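From the Skills Lab: what the arms have changed for us

Many of you have stopped me in the hallway at Ercombe to ask how things are going upstairs, and I have been promising Elmarie Botha a proper write-up since March, so let me finally sit down with my tea and do it.

As most of you know, the Wivau project is teaching our two robot arms to close a wound on a practice pad, one knotted stitch after another. When it was first announced I think a good few of us on the bench team were worried, and I will admit I was one of them. I have been tying knots in pads for 11 years, first at Stergiou and then here, and it is a strange feeling to hear that your pair of hands is going to be studied so that a machine can have a try at the same thing.

What has happened since is a bit different from what I pictured. The arms take the long repeat sessions, the ones where we used to sit bent over a pad until our necks seized up – 80 stitches in a shift was a normal day for some of us, and my shoulders remember every one. Now we set up the pad, load the thread, watch, and write down what we think of each knot. It is slower work in some ways and much more talkative! Raíssa Assunção and I have had whole lunches on the subject of how long a cut tail ought to be.

Some views of the work, for those who haven't made it up the stairs yet:

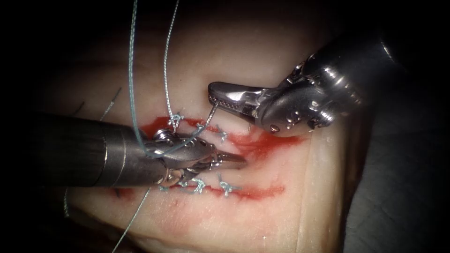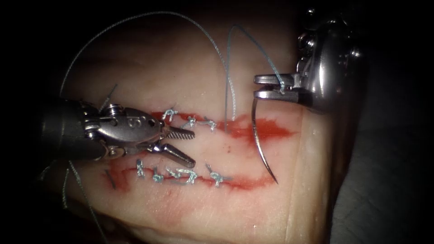
Closer in, from the wrist cameras:

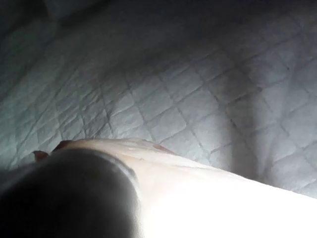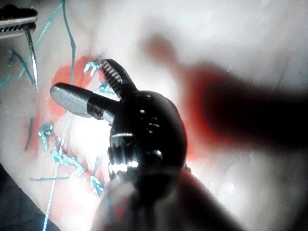

The part I didn't expect to enjoy is the grading. We use a sheet that Raíssa drew up with 4 headings (spacing, tension, tails and tissue handling), and two of us fill it in separately before we compare. In the beginning we disagreed on nearly everything, and it made me see how much of what I do at the bench I had never once put into words. Our newer people have picked up on that. They ask better questions than I did at their stage, and they have someone sitting next to them with time to answer, where before we each had our heads down over our own pad.

It hasn't all been rosy. The screens are hard on the eyes by late afternoon, and I do miss the plain satisfaction of finishing a row by hand. I asked Elmarie about this and she was very good about it – each of us now has 2 bench sessions a week set aside to keep our own hands in practice, and those go on the rota before anything else does. If yours keeps getting bumped, please tell her, because she would like to know.

We have also started using the Flutura software for the session notes, so the blue binders can go back to the shelf by the sink. Please don't throw them out, though, as the older notes haven't been copied over yet.

Anyone who wants to come up and watch a session is very welcome. Mornings are best, and do knock first, as whoever is at the console will be concentrating.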